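Trokel Folding Tray

Item no. 2076
Sold as: pack of 2
Shape: rectangular, rounded corners, low raised rim
Material: plastic
Colors: coral pink, slate, cream
Sold with or without the Kenov striped tea towels

Hi, Rania Sqalli writing. I do most of the product pages for our shop, and I usually try to keep them short, but I've been using these trays at home since June and I have opinions, so get comfortable.

I'll start with the name, as it confuses people. The Trokel doesn't fold. It's a tray for folding things on and in: tea towels, napkins, baby clothes, pillowcases, all the small flat stuff that comes out of the dryer in a knot. Niloufar Sharifi, who buys our laundry and kitchen lines, found it at a trade show, and when she put it on my desk I said (and she still brings this up) "so it's a cafeteria tray." Well, sort of! It's the same family of object. But a cafeteria tray is usually too deep or too slippery or has somebody's logo in the middle, and I've never wanted one on my kitchen table.

What I like about it is the rim. It's low enough that you can lay a towel across it and smooth it with the side of your hand without your knuckles banging into anything, and it's just high enough that a stack stays put when you pick the whole thing up and walk to the closet. I carry mine upstairs with the napkins on one side and the dish cloths on the other and so far I've only dropped it once, which was the cat.

The corners are rounded all the way, inside and out, so crumbs and lint don't get packed in there. Wipe it with a damp cloth and you're done. I've put one of mine through the dishwasher on the top rack plenty of times and it came out flat. The maker says hand wash, so officially I say hand wash too.

How I use it

My routine is very basic. The tray goes on the left side of the table, the clean pile goes on a chair, and I pull things out one at a time. I drop a towel into the tray all crumpled, find two corners, shake it out, lay it flat, fold it the long way, fold it again, then in thirds. The tray gives me an edge to line up against, so my thirds are really thirds now. Before this my towel drawer looked like I'd lost a bet.

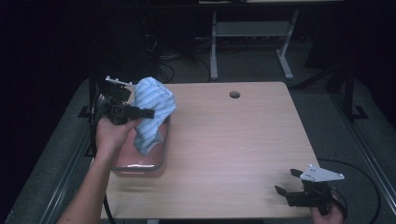 If you've got a smooth tabletop, and most desks and craft tables are pretty smooth, the tray can slide a little when you press down hard along one side. It has no rubber feet. I know some of you will want rubber feet, and I asked Niloufar, and she says the maker tried them on an early batch and they left marks. A thin shelf liner underneath fixes it completely. We sell one, the Ambaye grip mat, and you can cut it with scissors. Or use a damp dishcloth, which costs nothing and is what I do.

It also does fine with kids. My nephew learned to fold washcloths on it and he's very proud and very slow. The trick was telling him that the cloth has to fit inside the rim when it's finished. He understood that right away, much faster than he'd understood "fold it neatly," which I'd been saying to him for months like it meant something.

About the colors

Coral pink is the one everyone picks. It sits somewhere between pink and red and it changes a lot depending on your lamp. In my kitchen in the morning it's nearly salmon, and in the evening it goes quite red. If you need it to match something exactly, please order one pack and look at it at home before you buy for the whole house. Slate is a proper dark gray and shows lint like crazy. I wouldn't get slate for folding. It's lovely for keys and mail, though. Cream is cream.

The surface has a bit of shine, especially along the rim. If you were hoping for matte, I'm sorry, there isn't one, and I've asked.

The towels

You can add the Kenov tea towels to your order from the same menu. They come in light blue with white stripes, or plain oatmeal. They're cotton, they're on the thin side, and they crumple if you so much as look at them, so don't expect them to come out of the basket looking pressed. On the plus side they dry fast and they fold down very small. I get mine into thirds and then in half and they stand up on end in a drawer, stripes facing up, and I'm a little bit in love with how that looks.

Wash them once before you use them! Brand new they push water around the plate more than they soak it up. After the first wash they're good, after the third they're great.

Osvaldo Amaral in our warehouse wants me to tell you that towels and trays go out in one box now. They used to ship separately and people wrote in thinking we'd forgotten half the order. The towels are tucked between the two trays, so please look there before you email us.

What fits

I get asked this more than anything else, so this is from my own laundry:

Tea towels, folded or in a heap: yes
Cloth napkins: yes, two stacks side by side
Washcloths: yes
Pillowcases: yes, once they're in half
Baby onesies: yes
Hand towels: the thin ones, yes
Bath towels: no, you'll be annoyed
T-shirts: kids' sizes yes, grown-up sizes hang over the rim
Fitted sheets: I can't fold a fitted sheet on any surface, so please ask somebody else

Other things people use it for

We've had such nice letters about this tray. Sosina Degefa wrote to say she keeps one beside her sewing machine for cut pieces, so she can move a whole project off the table at dinner time without mixing anything up. I stole that idea immediately. Another customer sorts seed packets in his. Somebody starts jigsaw puzzles in one, edges in the pink and sky in the cream, and I think that's smart.

I wouldn't use it for anything hot. It's plastic. A mug of tea is okay, a pan straight off the stove is not, and I've seen the return that proves it. I'd also skip using it as a cutting board. Knife lines show up, and then they hold on to coffee stains forever.

Compared with the Worgate

We also carry the Worgate tray, and folks ask which one to get. The Worgate is heavier, has cut-out handles and a much taller rim, and it's the better choice if you mostly want to carry drinks out to the yard. For folding it drives me up the wall, as you're reaching down into it the whole time. If you want one tray for everything, get the Worgate and fold on the table next to it. If you want something for the laundry, get the Trokel. They do not stack inside each other, by the way. I tried it in the shop and Hauke Steinbach had to help me get them apart.

The two Trokel trays in a pack do stack, and very flat. Mine live upright in the gap between the fridge and the wall.

Price and ordering

Pack of 2 trays: $23
Kenov tea towels and Ambaye grip mat: priced in the menu, add as many as you want
Both trays in a pack are the same color. I can't split a pack, sorry. If you'd like one pink and one cream, find a friend who wants the opposite.

Returns are fine as long as the tray hasn't been used for food. Towels can come back unwashed with the paper band still on. Put your order number in the box, please, on any scrap of paper. We do get boxes with a tray in them and no clue at all, and then Osvaldo and I play detective.

Stock

Updated 27 December 2024. Coral pink is back in and there's plenty. Slate is low and I haven't got a date for the next delivery. Cream is in stock. Light blue striped towels are in stock, oatmeal is sold out for now, and if you sign up for the email on the towel page you'll hear when it's back.

Questions about size, shipping or how to fold a napkin so it stays folded can go to Hauke at the shop counter or through the contact form. Napkin questions he forwards to me.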